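Saturday at the Narlow open day

I had wanted to see the Staron lab since last July, and I finally got a ticket for the 11 o'clock tour — the small one, with seven of us.

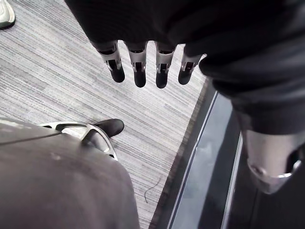
Hands were what I came for. I've read so much about walking robots, and so little about fingers! Up close you get the silver-gray links, each with its little dark slot, and the rounded black tips. I could have stared at them all morning.

Then came the shelf work, which they call Titen (I forgot to ask why). I stayed for two rounds and missed the bus for it.
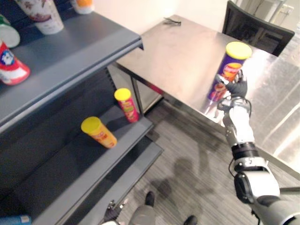

Purple chip can in hand, over the steel table.

They're doing it again in July, and I've already put my name down. Parking is 300 yards up the hill, so wear decent shoes.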